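Stondo cell, February maintenance thread. Get a coffee, it's mostly about fingers.

The gripper had started closing a hair off center. You don't notice on big parts. You notice on wire harnesses, when the left finger arrives early and gives the bundle a friendly shove before the right one shows up.

Pulled both fingers. Left one had two screws at proper torque and one at what I'd call a handshake. Cleaned the rails, fresh grease, put it all back. 53 minutes, 14 of them looking for the 3 mm hex key, which was in my shirt pocket.

Then re-zeroed the open and closed positions. The Mendevon manual covers this in one sentence and then spends 9 pages on how to mount the cabinet.

Next, the wrist camera offset. Old value was typed in by someone in a hurry. I know it was me, my initials are on the sticker.

Test part is the blue and white twisted harness, white connector on one lead, black one on another. If the fingers can straddle the bundle without leaning on it, the offset goes in the log.
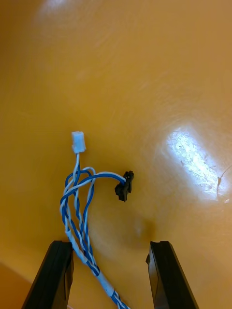 Nélida Núñez replied asking whether I'd checked the offset with the wrist turned ninety degrees, as hers looked perfect straight down and was off by over a millimeter sideways.

I had not. I typed "of course" and then deleted it and went back to the cell.

She was right, naturally. Mine was off sideways too, less than hers, which I will be bringing up forever. Split the error between both angles, saved it, wrote it on a new sticker. Different pen, same initials.

Also on the list: the tabletop. It's shiny and scratched, and the lights bounce straight off it into the camera. Plundus quoted me for a matte mat. I've seen the quote. I'm going to try tilting the lamp first.

Finger screws now have paint marks across the heads so I can see if one starts to wander. Next check in March. Hex key lives on a string now.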